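The club sent the message just after breakfast. Ha-neul Jeon, who coached at Runton for 21 seasons and taught half the town how to pass a ball, had died overnight after a short illness. I read it twice and then went to work, and I didn't get much done.

I played for Ha-neul for 2 of those seasons, in the reserves, as a left back with no left foot. He picked me anyway. He wasn't a shouter. If you made a mistake he would wait until the next stoppage, walk down the line and ask what you had seen. You had to have an answer ready.

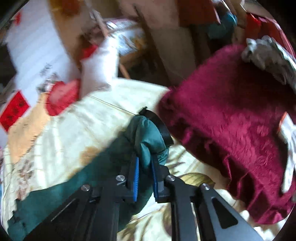 Dark teal padded fabric.

People outside the area will mostly remember him for the cup run, when we beat Pundasgate away in the rain with 1,377 people in a ground that normally got 300. Orla Ó Gríofa scored the winner that day. She called me last night and we talked about the bus ride home more than the goal. He made the driver stop so everyone could get soup, and he paid for it himself.

What I remember is training in February. The floodlights at the far end were out for most of one winter, so we did everything in the near half, the whole squad on top of each other.

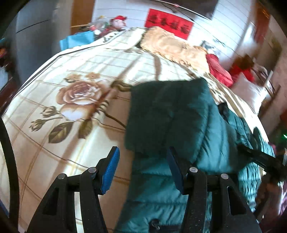
He said small spaces were good for us. I still think he just didn't want to cancel.

He left in July, the year the Kwon Street ground was sold. There was some bad feeling about how that was handled and I'm not going to go over it again. He took a job with the juniors at Vatemen and stayed there until he got sick. Veerle Hendriks, who worked with him on the under-12s, wrote on the club page that he knew every kid's name by the second session.

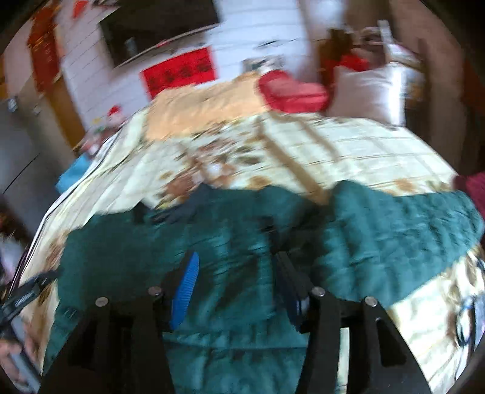

I believe it. He knew my mother's name, and I don't remember ever telling him.

The first team will wear black armbands for the next home game, and there will be a minute's silence before kickoff. I-seul Wang is collecting old photos and match programs for a table in the clubhouse. If you have any, write your name on the back so she can return them. 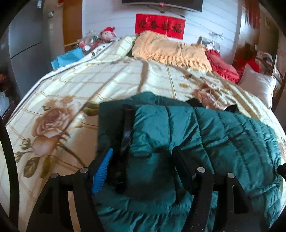 I found one team sheet in a drawer, with my name spelled wrong and corrected in his handwriting. I'm going to drop it off before the game.

April 2019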